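Keeping the Phone Line Open: An Interview with Rhona Laing

27/06/2020

When Rhona Laing joined Lureven as director of family services, the charity had one telephone line, a shared desk and a waiting list for its support groups. Lureven now offers practical and emotional help to people living with epilepsy and to the relatives who look after them. In the past year its helpline answered 1,230 calls.

Ms. Laing spoke with us by telephone in June about the work of the helpline, the move to remote support groups and the charity's plans for the coming year.

She began with the reasons people call. "Very few of our callers start with a medical question," she said. "They have usually seen the neurologist and have a sheet of paper in front of them. What they ask is whether they can still drive to work, or what they should say to a child's teacher. A mother called last month to ask if her son could go on sleeping in the top bunk. We spent the better part of an hour on that, and by the end we were talking about her own sleep."

Helpline staff do not give advice on changing or stopping medication. Callers with questions of that kind are directed to their own clinical team, and staff will help them write the questions down before an appointment. "People forget half of what they meant to ask," Ms. Laing said. "A written list helps, and so does bringing someone along."

The helpline is staffed by 17 trained advisers. Each completes a preparation course run by Murali Kurup, a former epilepsy nurse who now leads training at the charity. Mr. Kurup, who joined the conversation for part of the interview, said the course had been changed considerably in recent years.

"We used to teach the conditions first and the listening second," he said. "I turned that around. An adviser can look up a seizure type while the caller is on the line. Learning to stay quiet when a father is crying takes a good deal longer."

Trainees listen in on calls, with the caller's permission, before taking any of their own. Mr. Kurup meets with every adviser once a month to review difficult conversations. He described these meetings as a condition of service and said that no adviser is excused from them, including those who have been on the line since it opened.

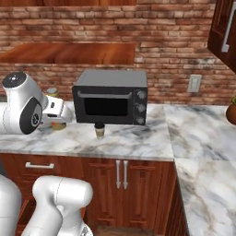
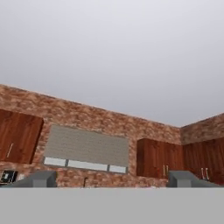
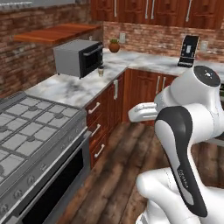 Computer-rendered kitchen views.

Safety at home is a frequent subject on the line. The charity's home booklet, of which 3,000 copies have been printed, covers cooking, bathing, stairs and sleeping arrangements. Ms. Laing said that it was written with members and went through many drafts. "The early version read like a list of things you could no longer do," she said. "One of our members sent it back with a line through nearly every page. She wanted to know how to carry on making dinner for her family, and she was right to ask."

The booklet now suggests using the back burners where possible, taking plates to the pan instead of carrying hot pans across the room, and telling someone in the house before taking a bath. Readers are reminded that seizures differ from person to person and that the suggestions should be discussed with a doctor or nurse.

The support groups moved to video and telephone meetings this spring. There are 15 of them, including one for brothers and sisters. Ms. Laing acknowledged that the change had not suited everyone. Some older members dislike video calls, and a few have stopped attending. Advisers telephone those members individually. Others, particularly people who are unable to drive, have joined a group for the first time.

"I would not want to go back to asking someone to take two buses to be with us," she said. "We will meet in person again when it is safe, and the telephone groups will continue beside that."

Asked about priorities for the year ahead, Ms. Laing named evening hours. The helpline closes at 5 p.m., and messages left overnight are returned the next working day. Mr. Kurup is preparing a group of advisers for a later shift, which the charity hopes to introduce once funding is confirmed.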